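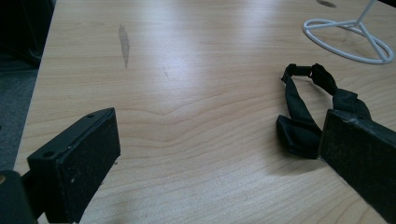
Did it let go, or did it never really have hold in the first place? That was the comment left under my last post by a reader signing as Ouellet, and I've been chewing on it ever since, because it's a better question than any I had written in my own notebook (and I filled quite a few pages of it!).

For anyone just joining, I've been trying to get a gripper to pick up soft things — straps, loops, bunched-up fabric — and set them down somewhere useful. Hard things went fine. Then in September we started on the black fabric strap with the buckle, and the log began filling up with picks marked "success" where the strap was still lying on the table.

Out of 352 tries, 18 were like that. It doesn't sound so terrible until you remember that the arm believed every one of them. It closed, decided it was holding something, swung over to the drop point and opened up again, happy as could be, with nothing to drop.

My first guess was the pads. They're black and a bit fuzzy, and they collect pale lint like a good winter coat. I wiped them down with tape, ran the strap again, and got 5 more misses before lunch. So the lint may not be helping, but I can't hang the whole thing on it.

What I think now, thanks to that comment, is that the force threshold is the trouble. We set it on the Tovevia blocks back in the spring, and I suspect a light pinch on the edge of a fold is enough to trip it. The gripper feels something, calls it a grasp, and the fabric slides out on the way up.

I've added a second check after the lift, and I've slowed the lift down too, which makes every run feel endless. The folks at Resemgate sent over a spare set of pads, still in their bag. I'd like one clean week with the old ones before I swap anything, or I'll never know which change did it.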